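PRESS RELEASE
For immediate use

Kelemen and Batar open winter wallpaper collection to independent shops in Durkbridge and Stalldale

Kelemen, the wallpaper printing house from Durkbridge, and the pattern studio Batar are pleased to announce that their common winter collection will be available in independent decorating shops from May. Until now the papers were sold only by order from the Durkbridge print works, and many customers from Stalldale had to make the journey to see a sample before they decided.

The collection is the result of 2 years of work between the two companies. Batar makes the drawings by hand, with pencil and gouache, and Kelemen prepares the colours and prints the rolls. All of the designs take their subject from the cold months: bare hedges, frozen reeds, garden birds, seed heads and the small plants which stay green under the snow. They are meant for rooms that are used the whole year, so the colours were kept soft and the white is never a very bright white.

"We are asked often why a winter paper should be launched in spring," says a spokesperson for Kelemen. "The answer is simple. People decorate in spring and summer, when they can open the windows, and they live with the result in December. We wanted the shops to have the rolls on the shelf at the right moment."

The shops will receive full sample books, and customers may take home a large cutting of any design without charge. Kelemen recommends to fix the cutting on the wall with low-tack tape and to look at it in the morning and again in the evening under the lamp. A pale background can look pink in one room and almost grey in another, and a small sample in the hand does not show this well.

All papers are printed on a non-woven base. The paste goes on the wall and the strip is hung dry, so no soaking table is necessary. The rolls can be wiped with a damp cloth, but they are not suitable for the area directly behind a cooker or inside a shower room. Each order is supplied from one batch as far as this is possible – customers who come back later for one more roll should bring the batch number from the label.
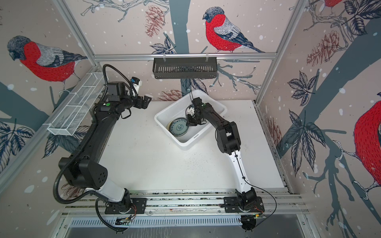

Large patterns need more planning than small ones, and Batar has written a short hanging guide which is included with every order. The guide advises to begin with the wall that is seen first from the door and to place the main motif there before cutting any other strip. With a bullfinch paper, for instance, it is worth to have one complete bird high on the back wall, near the centre, and to let the cut ones fall towards the corners. Tree trunks and pine cones are more forgiving, and the eye accepts them also when they are interrupted.

An open day will be held at the Durkbridge print works on Saturday, from 10 a.m. Visitors can see the printing machines running, try hanging a strip on a practice wall and ask for advice on measuring. The first 100 visitors will receive a roll end for lining drawers or covering books. Entrance is free and booking is not required. The works can be reached by bus 142 from Stalldale, and the stop is in front of the gate.

Trade enquiries, sample books and press material: Kelemen sales office, Durkbridge.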